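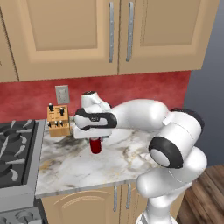
Simulated robot arm holding a red can over a kitchen counter.

Pre-purchase simulation is a step in equipment planning in which a robot arm is tested in a computer-rendered workspace before an order is placed. It is used mainly to check reach, base position and gripper fit.

The method was set out for small buyers by Elspeth Drummond and Dinesh Khan in the Kedine planning guide. The guide splits a budget into 4 lines: arm, gripper, mounting and integration. Its sample kitchen cell allows 2,462 hours of use per year, with 832 set aside for changeover and service - a share that Archie Haldane later criticized as too high for light handling work.

Simulation does not replace a site survey. Contact forces, cable routing and floor loading are often simplified in the model, and the guide advises holding back part of the integration line until the arm has been run on site. Lease terms are treated separately.

Last updated: October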